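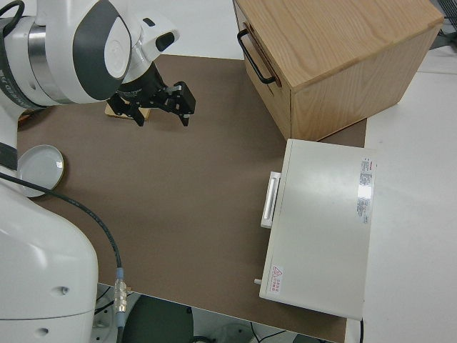 How long do you have to feed a sourdough starter before you can bake with it? Mine took more than 40 days, which is a lot longer than the two weeks I'd been promised, and I know people who had bread on the table way before that. Mostly it depends on your flour and how warm your kitchen is. My kitchen is not warm.

I started it back in May, which sounds like a nice mild month unless you live up here in Stokow, where May is when you're still wearing socks to bed. I had a bag of rye from Irketti (the little mill shop by the bus station, go early, they run out) and a jar that used to have pickles in it. Equal parts flour and water, stir, cover, wait. On day three it went crazy and bubbled up over the rim and I texted everybody I know. Then it went totally flat and sulked for weeks.

If that happens to you, keep going! That first burst is just the wrong bugs having a party before the right ones move in. I didn't know that and I threw out a perfectly good jar. So technically the starter I have now is number two.

Thư Chu from my old office was the one who got me through it. She's been keeping hers for years and calls it Lục, and she talked me into feeding mine twice a day - once before work and once around 9 at night - instead of whenever I happened to remember. She also told me to quit using water straight from the tap and let it sit out in a pitcher first. Maybe that helped, maybe it didn't. I changed both things in the same week so I'll never know.

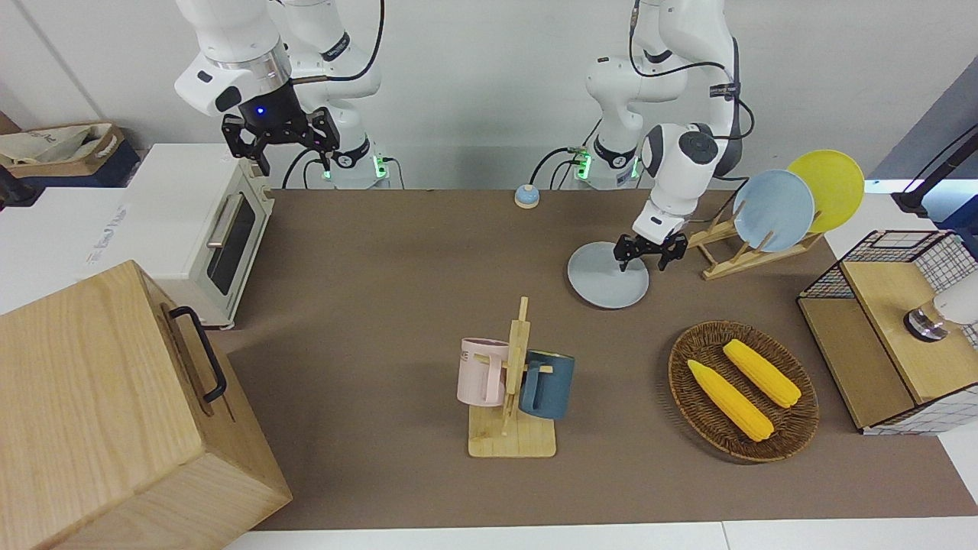 Anyway, once it was doubling every time, I finally baked. The recipe I use is 500 grams of bread flour, a big spoonful of starter, salt, and enough water that the dough feels a little too sticky to be a good idea. I mix it after dinner and leave it on the counter overnight. In the morning I shape it, swear at it, and stick it in the fridge while I'm at work.

My first loaf was a brick. The second one had a hole in it you could lose a mouse in, but the crust was so good we ate the whole thing standing up with butter. I've been making one most weekends ever since and they're all different, which drives my husband nuts because he wants a sandwich that stays a sandwich.

I've also gotten really into the discard, which is the part you pour off before each feeding. Pancakes are the obvious one, but crackers are better. Spread it super thin, add oil and lots of seeds, bake it low until it snaps. My sister-in-law over in Flerkow puts hers in banana bread and I'm still on the fence about that one.

Next up is a loaf with walnuts, if I can find some that don't cost more than the rest of the groceries put together. If you have a favorite place to buy them, leave it in the comments, and tell me what you named your starter too. Mine still doesn't have one.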